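Re: [demo-collection] Proposal to freeze the pick-and-place set

From: Marjatta Eskola
To: demo-collection list
Date: August 2, 2023

Replying on the list so the Lelwood people can see it too.

On the proposal from Trullimstead, which said:

> We now have 1536 demonstrations of placing produce into containers,
> all recorded with hand-held grippers. 739 of these were collected in
> ordinary homes and the rest at the Fledton bench. Early training on
> the combined set looks very strong. We propose to freeze the set as
> it stands, skip the second round of home visits, and move straight
> to the drawer tasks. Diversity should no longer be a concern given
> the number of homes covered. Objections by reply, please.

I object, or at least I'm not persuaded yet.

"Looks very strong" on what? The summary that went around in February tested on objects from the same kitchens that supplied the training examples. If the model has met that tablecloth and that bowl under those lights, I don't learn much from the fact that it can cope with them again. I asked for a split by home at the time and was told it was coming. I still haven't seen it.

The number of homes also bothers me. The log lists 40, which sounds like plenty until you sort by operator. A big share of the home recordings come from 3 people, and they all favour the same habits: come in from the right, close hard, pause over the container, let go. I watched a long run of them last night and could guess the operator from the first second or two. A learner will pick that up as well. We may be calling it a placing skill when a fair part of it is one person's wrist.

Then there's the question of what gets thrown out. Our labelling guide says to discard any attempt where the item slips. Katayama's group kept theirs and tagged them, and I'd like us to do the same from here on. The only recoveries we have in the set are the ones that slipped past the reviewers. I can't see how anybody expects the policy to recover from a bad grasp if we've been careful never to show it one.

None of this means the home recordings are poor. I'd take them over the Fledton bench ones any day. The bench has a grey mat, one lamp and plastic fruit, and you can see in the loss curves how quickly it stops offering anything new. The homes at least give us real produce, odd sizes, and rooms full of other stuff in the background. An orange going into a metal tin that already has another orange in it, with potatoes and cut root vegetables on the same tablecloth, is closer to the job we say we're training for. 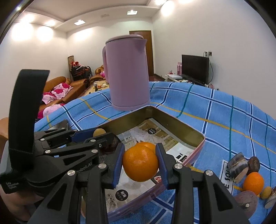

Does a hand-held gripper recording tell the robot how hard to squeeze?

Only indirectly. Our recordings hold the jaw opening and the camera view, so the model can learn where the fingers stopped, and the force has to be guessed from that.

I put that in because it came up twice off-list, and the answer matters for soft fruit. An opening that's fine for a firm orange may be a bad one for a ripe plum of the same size. I'm wary of the line in the proposal that produce is "solved as a category" for that reason.

What I'd want before agreeing to freeze:

- results on homes held out entirely, with no shared operators
- a colour-coded count of recordings per operator, posted to this list
- slipped attempts kept and tagged, starting now
- a small batch of soft items, even if it delays the drawers

If the held-out numbers are good I'll drop the whole thing and say so here. I'd be glad to be wrong, as the drawer work is more interesting. But I won't sign off on the strength of a total, and I'd rather we cancelled a week of bench time than the second round of visits.

Could someone at Trullimstead tell me whether the split by home exists, and if it does, where it lives?

Marjatta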